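Grurken Counter Arm Cell — Setup and Upkeep

Print this page | E-mail this page

This site uses cookies to keep your parts list between visits. Accept | Settings

The Grurken counter arm cell is sold for kitchens, test kitchens and training rooms where an arm has to lift and place light tableware beside a person's ordinary work space. The kit comes with the arm, the hand unit, a base plate, the controller and the Josura planning software. 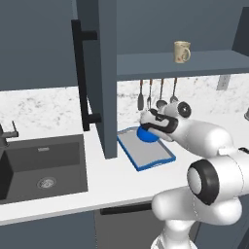

Raptis wrote to us that the finger pads wear faster than anything else on the cell, and that anyone handling glossy bowls should order spare pads with the arm and not wait for the first slip. We agree, and the pads are now listed with the starter spares.

Planning the layout

Every cell is laid out in Josura before the arm is bolted down. Draw the counter, the sink, the wall cabinets and any open shelf at their real sizes. Include things that hang under a shelf, such as ladles and turners, and things that stick out from a cabinet, such as bar handles. The planner treats anything you leave out as open air.

Tall side panels need the most attention. An elbow that clears the panel at the start of a move may not clear it halfway through, so run each move at slow speed in the planner and watch the elbow as well as the hand. If the path passes within the warning band, Josura marks it in yellow. Move the base or change the elbow side before you accept a yellow path.

A cutting board makes a good placing surface. If it has a raised rim, enter the rim height separately from the board height. Boards may sit at an angle to the counter edge, but the angle has to be entered too, and the board should have a non-slip mat under it. A board that creeps a little during the day will throw off every place position taught on it.

Mounting

The base plate takes four bolts. Tighten them in a cross pattern, first by hand and then with the wrench in the kit. Check the plate with a level in both directions. Do not shim with cardboard or folded tape. Steel shims are sold in packs and are also included with the Gornik side bracket, which is the right choice where the counter can't be drilled.

Route the cable behind the base with enough slack for the arm to reach its full turn. Keep the controller off the floor and away from the sink. If there is a dishwasher below the counter, leave room for its door to open with the arm parked.

First power-up

1. Clear the reach area and keep hands off the counter.
2. Switch on the controller and wait for the steady light.
3. Release the stop button.
4. Start the homing routine from the panel. The joints move one at a time, wrist first.
5. When homing ends, send the arm to the park position and compare it with the park drawing in the manual.

If a joint stops short, press the stop button, switch off at the controller and look for a pinched cable. Do not push the arm by hand while the light is flashing.

Setting the grip

Bowls are held by the wall or rim, depending on their shape. Begin with the lowest grip setting and raise it one step at a time until the bowl no longer turns in the fingers when you nudge it. Thin plastic usually needs less than you would think. Glazed ceramic needs clean pads more than it needs extra force.

Teach the place position with the bowl in the hand and just above the surface. Let the software handle the last bit of travel in contact mode. Teaching the position hard against the board loads the wrist and leaves marks on the board over time.

Save separate grip settings for each item. One setting for everything in the cupboard will end with a dropped mug.

Routine care

Daily: Wipe the arm covers with a damp cloth and mild soap. Wipe the finger pads with plain water and dry them. No bleach, no scouring pads, no spray aimed at the joints.

Weekly: Look along the cover seams for trapped food or loose edges. Open and close the hand a few times and listen for rubbing. Clean under the base plate lip. Sunday evening or whenever the kitchen is quiet works well for this.

Every 1,000 cycles: Inspect the pads under good light. Replace them as a pair if the surface is shiny, split or lifting. Josura keeps the cycle count and puts a note on the start screen.

Yearly: Have the joint covers taken off and the seals checked by a trained technician. The owner should not open the elbow or wrist.

Changing the finger pads

Allow some 45 minutes the first time. Later changes go faster.

Park the arm, switch off at the controller and unplug it. Take out the small screw behind each pad and slide the pad toward the fingertip. Clean the seat with a dry brush. Slide the new pad on until it clicks, then refit the screw. Snug is enough — the thread is set in plastic and will strip.

After new pads go on, run the hand calibration with nothing in the fingers. Then check every saved grip setting with its own item. New pads are thicker than worn ones, and the old settings will squeeze a bit harder than before.

Common faults

Bowl tilts on release: the place height is too high, or the board has moved.

Hand closes but reports no item: pads dirty, or the grip width was saved with a different bowl.

Arm stops near the shelf: the shelf in the layout is lower or deeper than the real one. Measure again to the front edge.

Clicking at the base: loose plate bolt. Stop using the arm until it is tightened.

Warranty and spares

The arm and controller are covered for 3 years, the hand unit for 2. Finger pads, mats and cable clips are wear parts and are not covered. Have the serial number ready when you order. It is on the plate at the back of the base.

Print this page | E-mail this page

Copyright Grurken. All rights reserved. Contact | Back to top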